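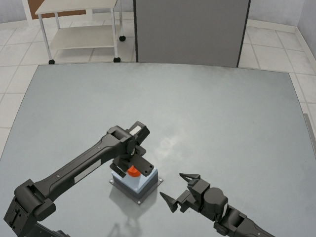 Landodura Work Table, Matte Gray

Plurkel furniture for rooms where things get done

$575, legs included. We mention the legs because one of our competitors sells them separately, and we have met people who found this out on delivery day.

The Landodura is a big, flat, heavy table. It has no drawers, no cable tray, no hidden charging pad, and no app. You put things on it and they stay where you put them. Grethe Lund drew the first one for her own sewing room after her third dining table gave out under a bolt of upholstery fabric and a machine that weighs as much as a small pig. She wanted something she could lean on with both elbows while swearing at a zipper. We have changed very little since then, apart from the feet, which used to leave marks on her floor and now don't.

What people use it for

Sewing, mostly. Also seed starting, framing, model railroads, gift wrap, taxes, and one very long jigsaw puzzle in Grethe's sister's house that has outlived two cats. Landodura owners tend to buy it for one purpose and then lose it to another. If there are teenagers at home, expect to find it covered in somebody's science project by the second week.

It will seat six for dinner if you insist. The underside rail sits low, so tall guests will want to sit at the ends and will tell you so.

The top

The finish is matte, and we'd like to be clear about what that means. A matte top doesn't throw the ceiling light back in your eyes when you're threading a needle. It also shows hand marks, pale smudges, and the spot where you slid the toolbox instead of lifting it. Gray hides a good deal of this. It doesn't hide all of it, and after a year or so your table will look like a table that belongs to someone.

If this bothers you, we also offer a high-gloss white, which Eliseo Tapia in our finishing shop refers to as "the mirror." You'll be wiping it down before breakfast.

Cleaning

Warm water, a drop of dish soap, a soft cloth. Dry it afterward. For glue, let it set hard and lift it with an old plastic card. For permanent marker, try rubbing alcohol on a cloth, somewhere out of sight first. Skip the scouring pads. They will remove the stain, and then you'll have a shiny patch where the stain was, and you'll miss the stain.

Dosine surface balm (sold separately, small tin) evens out light scuffs. Rub in a thin coat, walk away for an hour, buff. A thick coat does the same job as a thin one and stays sticky until the weekend.

Specifications

Length: 72 inches
Depth: 36 inches
Height: 29 to 36 inches, set by bolts at the legs
Weight: 180 pounds, assembled
Maximum load: 575 pounds, spread evenly. Please don't stand on it to find out.
Leg finish: black or gray
Assembly: two adults, one hex key (in the box), one disagreement (bring your own)

Delivery

The table ships in two cartons by freight. The driver brings them to the curb, and the driver's interest in your stairs ends there. Inside delivery is $223 more and includes carrying everything to the room you name, up to three flights. Washington Lacerda runs our delivery desk and would like you to measure your doorways before ordering. He would also like you to measure the turn at the top of the stairs, which is where it generally goes wrong.

Allow seven weeks for gray. The gloss white takes longer and costs more, and we've said what we think of it.

Height and comfort

For seated work, start with the lowest setting. For cutting fabric or anything else you do standing up, set the top a little below your bent elbow. Changing it means turning the table on its side, so most people pick a height once and defend it forever. Couples of unequal height should talk this over before the bolts go in.

Goes with

Beltrán stool, padded, with or without back. The one with the back is more comfortable. The one without gets pushed all the way under and out of the walkway.
Landodura shelf, fits between the lower rails. Holds fabric bins, paint cans, and eventually everything.
Replacement feet, set of four.

Returns

Thirty days, unused, in the original cartons. Flattened cartons count. Cartons your kids have turned into a fort don't, though Estrella Barrera in customer service has been known to be talked around if you send her a photo of a good one.

Prices checked 23 November 2025.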